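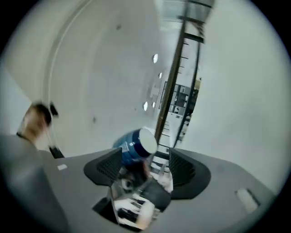
Flora Rennie has waited a long time for the Judonden evening bus to run past six, and says she will be on the first one out.

Jurkon Transit will add 4 late services on the Judonden line from 18th January. The last bus will leave the town centre at 11 pm and call at all stops, including the hospital and the college.

Fares stay the same. Concession cards will be honoured on every trip.

"Shift workers asked for this most often," said Lavanya Naidu, network planner at Jurkon Transit. "We looked at the October passenger figures and the demand was there – mostly from the east side."

The Kostiuk Road stop moves six metres north to make room for a new shelter. Printed timetables are available at the library and from drivers.

Media contact: Damian Sikora, Jurkon Transit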